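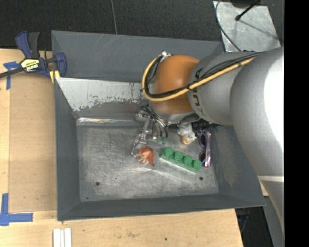 Progress report, January 2021
Drallum basement drying and mold remediation

Extraction at the Drallum building is complete. Standing water was removed from both stairwells and the boiler room, and 13 dehumidifiers are in place on the lower level. Wall readings in the north corridor are still above target, about 2 points over the dry standard. The south rooms meet it.

Wet drywall has been cut out to the second stud bay. Sudis collected air samples after the first cleaning; lab results are pending. Fashola will replace the sump pump once the discharge line is cleared.

Spending is within the approved amount. The Grevgate storage invoice is not yet included.

Remaining work: second cleaning, final readings, rebuild estimate. Closeout is expected in March.

Prepared by Priya Kapoor

Contact | Copyright | Back to top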